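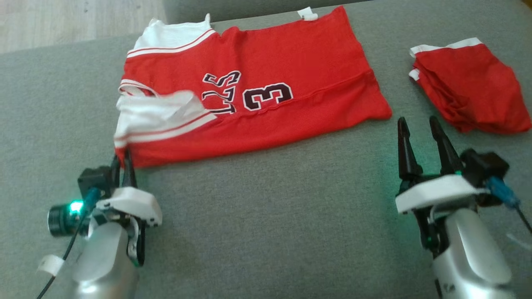
## Invoice factoring went way better than I expected (long, sorry)

**sidedoor_ileana**

Hi everybody! I've been reading this board since I opened and have mostly kept quiet, but I finally have something worth sharing.

Quick background. I run a small commercial cleaning outfit in Lorkham. Offices mostly, a dental practice, and as of this spring a big warehouse contract with Bergmann. The Bergmann contract is wonderful and it almost sank me. They pay net 30, and they pay on the last day, every time, never early. Meanwhile my crew gets paid every Friday and the supply house wants money up front. So the bigger the job got, the broker I got! I had more work than ever and I was moving my own savings into the business account to make payroll.

I went with Grastov for factoring. I send them the Bergmann invoice, they advance me most of it, Bergmann pays them, and then I get the rest minus the fee. The fee is 2 percent on each invoice as long as it gets paid within the 30 days. First one went in on a Tuesday morning and I had the money before I'd finished my rounds the next day. I sat in the van and called my sister.

So if you're a service business with one or two big slow customers, please look into it! I'd been thinking of factoring as something companies do when they're already going under and I put it off for months over that.

Happy to answer what I can. Signature below for anyone who remembers me from the vacuum thread.

— Ileana Dumitrescu

---

**gvoicu_hvac**

Congratulations on Bergmann, that's a real contract. I'm glad it's working and I still want to throw some cold water, in a friendly way.

2 percent sounds tiny. It's 2 percent for 30 days though, and you're doing it over and over. Put that next to a bank line of credit as a yearly rate and it looks a lot worse. And you're not even getting the full invoice up front, so on the cash you actually have in hand it's higher again. I factored for a while when I started doing commercial installs and when I added up the fees at tax time I had to go for a walk.

Do you have a monthly minimum in the contract? That's the part that got me. Slow winter, no invoices to send them, fee anyway.

— Grigore Voicu

---

**sidedoor_ileana**

Grigore! I was hoping you'd show up, your thread on pricing service agreements is the reason I raised my rates.

No monthly minimum. I asked that twice and then had them point to the line in the contract. I pick which invoices go in, and the dental office and the little ones stay with me. There is an application fee, which I grumbled about and paid.

You're right on the yearly math. I did do it, on the back of a floor wax order, and I didn't love it. But the bank said no to a line of credit because I hadn't been open long enough, so the comparison for me was factoring or handing the Bergmann job back.

---

**mops_and_margins**

Ooh, following this one closely. Same industry, different state. Can I ask how Bergmann took it? I'm scared to death my customer gets a letter saying "please send your payments to this other company" and decides I'm about to fold.

---

**sidedoor_ileana**

I was scared of that too! I called the accounts payable lady before the letter went out and told her it was coming. She said half their vendors do it and asked for the new remittance address. That was the entire conversation. I had written out a whole speech.

Definitely call first, though. I wouldn't want the letter to be how they hear it.

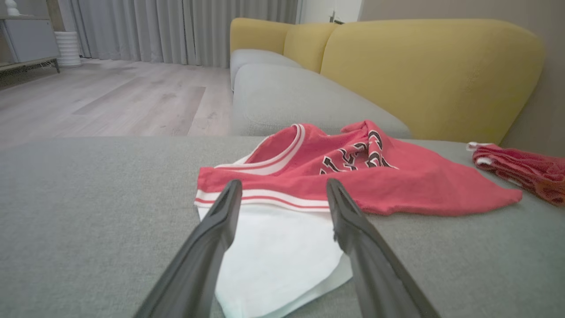 *Red jersey, striped neckline, gray cushion.*

---

**quarter_end_carl**

I'll be the grump. I do books for small contractors and I've seen these agreements go sideways more than once. Things I'd want to know before cheering:

- Is it recourse or non-recourse? If Bergmann doesn't pay, do you have to buy the invoice back?
- What does the fee do on day 31? Some of them step up weekly.
- Did they file a lien on everything, or just on the invoices you sell them?
- How do you get out, and how much notice do they want?

The lien one matters most if you ever want that bank line. The bank is going to pull the filings and see somebody standing in front of them.

---

**sidedoor_ileana**

Good questions and I only knew some of them going in, so let me go get the folder.

OK. It's recourse. If Bergmann doesn't pay after the grace period I owe it back. I'm comfortable with that on a customer who always pays on the dot, and I wouldn't do it with a shaky one. After the first 30 days the fee does step up, yes. The lien is on all receivables, and I'll admit I skated right over that when I signed. Notice is in writing, no exit fee once the first term is over.

So you've given me homework, thank you. I'm going to ask if they'll narrow it to just the Bergmann receivables.

---

**quarter_end_carl**

Ask. The worst they can say is no, and I've seen them say yes for a client with a clean payment record. Get it as an amended filing, on paper. An email from the rep saying "we wouldn't enforce that" is worth nothing.

---

**gvoicu_hvac**

Carl is right, and I'd go talk to a credit union again while you're at it. I got turned down by two banks and then the credit union over in Florville sat down with me and went through my contracts one at a time. They wanted to see steady deposits and a signed agreement with a decent customer. You have both now! Your Bergmann history is the best thing you own. Take the payment record in with you, print it out.

I still think the fee is too high for something you do every month. As a bridge, fine. I've watched people get used to it and then they can't stop, because stopping means living through a whole billing cycle with no advance coming in.

---

**pallet_jack_deb**

Have to disagree with Grigore a little. I've factored for years (freight, everybody pays slow, it's a way of life) and I've never wanted to get off it. They check credit on new customers for me before I haul anything, they chase the late ones, and I don't have to play bill collector with people I want more loads from. I build the fee into my rates. It's a cost, same as tires.

And I sleep great!!

---

**gvoicu_hvac**

Deb, freight is its own animal and your margins per load are quoted with that in mind. A cleaning contract gets bid once and you're stuck with the number until it renews. If the fee wasn't in the bid, it's coming straight out of Ileana's pocket. Was it in the bid?

---

**sidedoor_ileana**

It was not in the bid, ha. It will be at renewal.

But I do want to stick up for my decision, because I'm really happy with it! With the advance I could buy floor pads and chemicals by the case, and the supply house takes a bit off when you do that. It doesn't cover the fee but it takes a bite out of it. I also stopped being late on my own bills. I hadn't noticed how much of my week was going into deciding who could wait.

---

**mops_and_margins**

That last line got me. I have a whole notebook for that.

Did you look at asking Bergmann for an early pay discount instead? Something like knock a little off if they pay in the first week or so?

---

**sidedoor_ileana**

I did ask! They have one payment run a month and that's that, no exceptions for anyone my size. A smaller customer might go for it. The dental office did, they just hand me a check now on the way out and I take a few dollars off. Love them.

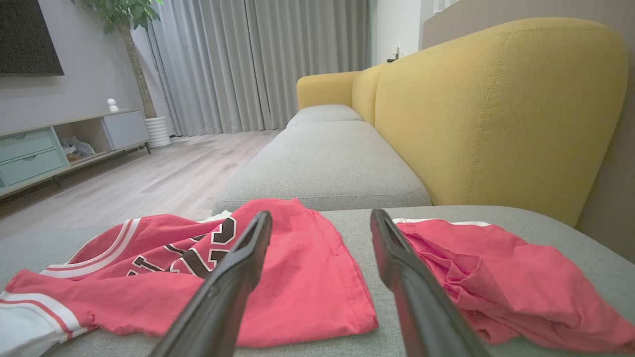
*Jersey on the sofa seat, numerals folded over.*

---

**quarter_end_carl**

Early pay discounts are underused, in my opinion. Put the terms right on the invoice by the total, in the same size type. People bury them at the bottom and then wonder.

Also, Ileana, however you're booking the advances, please don't book them as sales. The sale was the invoice. I've untangled that one too many times. The fee goes to its own expense account and the part they hold back sits as a receivable from Grastov until they release it.

---

**sidedoor_ileana**

...I may have some entries to fix tonight.

---

**pallet_jack_deb**

We've all been there hon

---

**sidedoor_ileana**

Update for anyone still following! I talked to my rep. They'll narrow the lien to Bergmann only, and they're sending the amendment for me to sign. It took one phone call and I'd been chewing my nails over it all weekend. Carl, I owe you a coffee.

I also made an appointment with the Florville credit union for August. Grigore, I'm bringing the printed payment record and the contract, plus a folder with tabs, because I can't help myself. If they offer me a line I'll run the two side by side and post the numbers. I might keep factoring for the giant month when we do the warehouse floors and use the line for the rest, if they'll both put up with that.

---

**gvoicu_hvac**

Ask the credit union that directly, some will and some won't. Bring last year's return too, they always want it and they never tell you ahead of time. And good luck! I mean it, it's great to see somebody growing on a real contract.

---

**mops_and_margins**

Please do post the numbers. I'm calling my customer's accounts payable tomorrow before I lose my nerve.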